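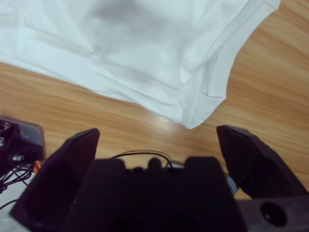
Call for Participants: Garment Handling Evaluation, Paid Sessions

Print this page | E-mail this page

Posted 2020-10-11
Reference 405

Wetska is recruiting adults to take part in a comparative evaluation of household and shop-floor chores. The question under test is whether a two-finger gripper can pick up, flatten and fold ordinary clothing to a standard that a household or a small laundry would accept. Participants supply the human side of the comparison and grade the results.

Background

Rigid parts of known shape have been handled by machine for decades. Clothing is a different problem. A white cotton T-shirt spread on a table has few features to locate: a hem band, a line of stitching, a corner where the fabric folds over itself. White cloth under overhead light gives weak contrast within the garment, and polished wood adds glare of its own. The machine must choose a grasp point, close on a single layer or on both layers as the task requires, and keep track of the rest of the cloth as it moves.

Published results usually report whether a fold was completed. They less often report whether a person would put the shirt away as folded or do it over. The evaluation is designed to collect that second measurement.

Tasks

Each participant completes two blocks.

Block A, demonstration. The participant folds garments by hand at a table, at a normal pace, using whatever method is used at home. Shirts are presented flat, partly folded, or in a heap. No instruction in folding is given before this block. Some trials are repeated with the participant restricted to thumb and forefinger of each hand.

Block B, grading. The participant inspects folded garments without being told which were folded by hand and which by machine. Each is graded on squareness, wrinkling, and whether it would be accepted, refolded or rejected. Remarks may be entered as free text. Short remarks are fine.

A smaller group will be asked back in February for Block C, in which the participant operates the gripper by hand controller. Training takes one session. Selection for Block C is based on availability and on consistency of grading in Block B. Folding speed is not considered.

Across all blocks the plan calls for 3737 graded folds.

Who may apply

We are looking for 86 participants. Applicants must:

- be 18 or older
- be able to stand at a table for up to 900 seconds at a time, or request a seated station
- have use of both hands
- have normal or corrected vision
- read English well enough to follow on-screen prompts

Experience in laundry, dry cleaning, hotel housekeeping or clothing retail is welcome. Part of the group will be drawn from people with such experience and part from people with none, so please state your work history accurately. Experience with robots is not needed for any block.

Persons employed by Wetska or by Kevon, which supplies the grading software, are not eligible. Persons who took part in the Timero towel trials may apply for Block B only.

Sessions

Blocks A and B are completed in one visit, with a break between them. Stations are spaced apart and face coverings are required throughout the visit. Hand washing facilities are next to the test room. Rings, bracelets and wristwatches must be removed before handling garments; lockers are provided. Garments are laundered between sessions with unscented detergent. Tell us in advance about skin sensitivities.

During Block A, your hands and forearms are recorded from overhead. Your face is not recorded and audio is off. Recordings are stored under a participant number. You may withdraw at any point and ask that your recordings be deleted.

In Block C, the participant remains outside the marked work area whenever the arm is powered. A staff member is present with a stop switch.

Payment

Payment is made at the end of each visit. A participant who withdraws partway through is paid for the time attended. Block C is paid at a higher rate, stated in the offer letter. Parking is free. Transit fares are refunded on presentation of a receipt.

How to apply

Send an e-mail with "405" in the subject line and include the following:

1. Your age range and preferred hand.
2. Any paid work involving clothing or linens, with approximate dates.
3. Days and times when you are available.
4. Whether you wish to be considered for Block C.
5. Any request for a seated station or other accommodation.

Do not send a resume or photographs. Applications are reviewed in the order received, and recruitment closes when all places are filled. Applicants who are not placed will be kept on a waiting list unless they ask to be removed.

A summary of results will be mailed to all participants after Block C is complete. It will give acceptance rates for hand-folded and machine-folded garments, listed separately by starting condition. Individual scores are not released.

Print this page | E-mail this page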